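Stadel Track 4
Tag tracking and grip-width software for hand-held gripper recordings

Overview | Requirements | What's included | Licensing | Support

Stadel Track reads the video from a hand-held gripper and writes out two things: the opening between the fingers and the path of the tool through the workspace. It runs on recorded files, on one workstation or on a small cluster, and it needs no sensor on the gripper apart from the wide-angle camera. Finger opening is measured from the marker tag on each finger. The path comes from the background and the tabletop.

Version 4 is mostly about objects held between the fingers. Long handles, wide pans and anything that reaches well past the fingertips used to confuse the path estimate, as the object moves with the camera and the rest of the view does not.

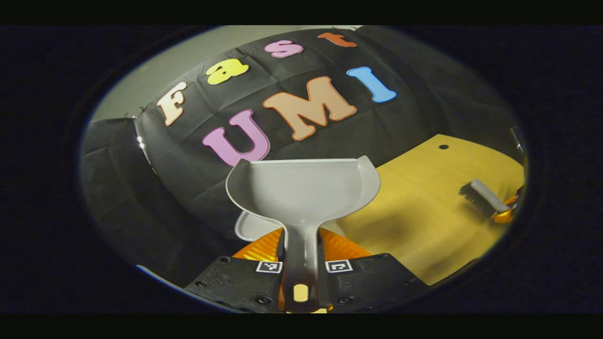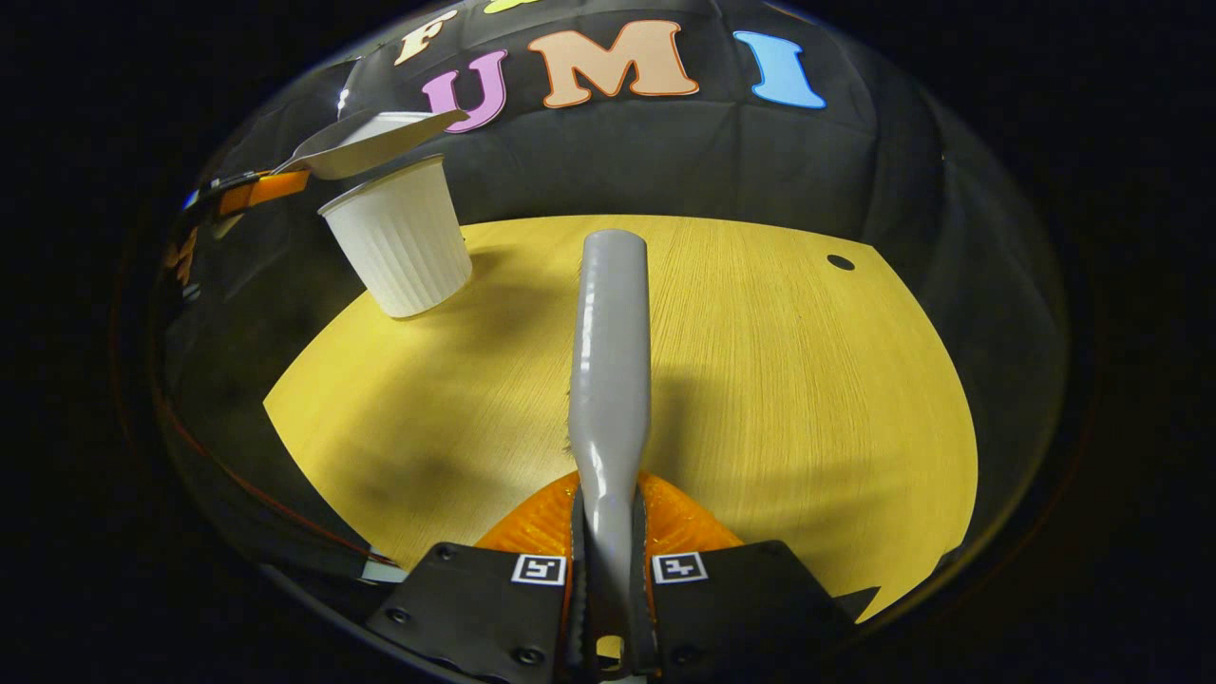 Gray plastic dustpan held upright in the first view, long gray cylindrical object in the second. Both tags face the camera in each.

Riaan Moodley writes that his lab at Tritivthorpe ran the new masking step over its backlog of sweeping tasks and kept 3,548 recordings out of 4,000, where version 3 had thrown out far more of them for path drift. He adds that the default mask was too tight for his wide tools and that he had to raise the margin setting by hand before the results settled down.

The margin setting is now on the first page of the project settings, under Held object. The default has also been raised.

What the software does

Tag reading. Both finger tags are located in every image and corrected for lens distortion. If one tag is covered for a short stretch, the opening is estimated from the other tag and the last good pair. Longer gaps are marked in the output and are not filled.

Held-object mask. The area between and ahead of the fingers is left out of the path estimate. The mask follows the outline of the object when it can find one and falls back to a fixed shape when it can't. Mirrors at the sides of the view have their own mask, drawn once per camera mount.

Path estimate. Works best with a background that has some detail in it. Plain dark cloth on its own gives the tracker little to hold on to. Large letters, printed sheets or fixed objects all help, as long as they stay put for the whole session.

Two-hand sessions. Recordings from a left and a right gripper can be lined up in time and placed in one shared map. Both cameras have to see part of the same background.

Review tool. Shows the video, the grip width and the path on one timeline. Flagged stretches are listed down the side — click one to jump to it. Corrections are saved as a separate layer, so the original result can always be brought back.

Export. Per-recording files with time stamps, position, rotation, grip width and a quality value. A script for converting to common training formats is included.

Requirements

64-bit Linux. The review tool also runs on Windows.
One graphics card with 8 GB of memory or more.
Calibration file for each lens. The calibration sheet is in the download and can be printed at any copy shop.
Two tags of the same size, one per finger, flat and clean.

Known limits

Tags that are scratched or lifting at a corner give a noisy grip width. Replace them before a session. Very fast wrist turns still cause short gaps — roughly 116 milliseconds of blur is the most the tracker will bridge. Soft pads that bend under load make the fingers read slightly wider than the real contact, and version 4 does not correct for this.

Licensing

Single workstation license: $329 per year, review tool included.
Cluster licenses are quoted by the number of machines.
Projects made in version 3 open in version 4 and are converted on first save. Version 3 cannot open them after that.

Support

Questions about calibration and masks go to So-ying Yeh, cluster setup and licenses to Marcelino Prado. Please attach the log file and the calibration file for the lens.

Page last changed June 1, 2019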